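Workshop tips: when the gripper keeps dropping tape rolls

Our bench arm started letting go of packing tape halfway through a lift. The fault log only said "grip lost" and a restart cleared it for 2 or 3 picks. It was the pads. Tape glue had built up on them, and a gummy pad drags on one side and slips on the other.

Hit the stop and cut the power before your fingers go near the jaws. Viera Kopecký got a bad pinch in September from skipping this. 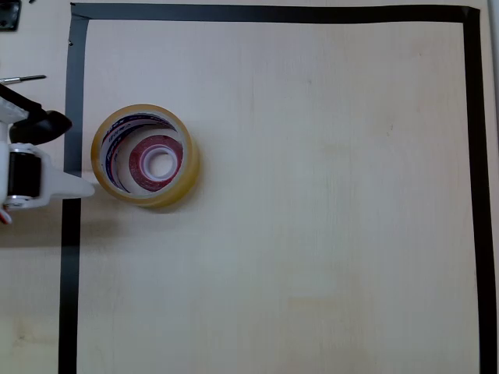 Small roll nested in the big one, finger close to the rim.

Wipe the pads with rubbing alcohol and let them dry. Check them every 200 picks - we used to wait for 500, too long with tape. Lift nested rolls one at a time, or the inner one can drop out. Run the first 4 picks at low speed with your hands outside the black tape.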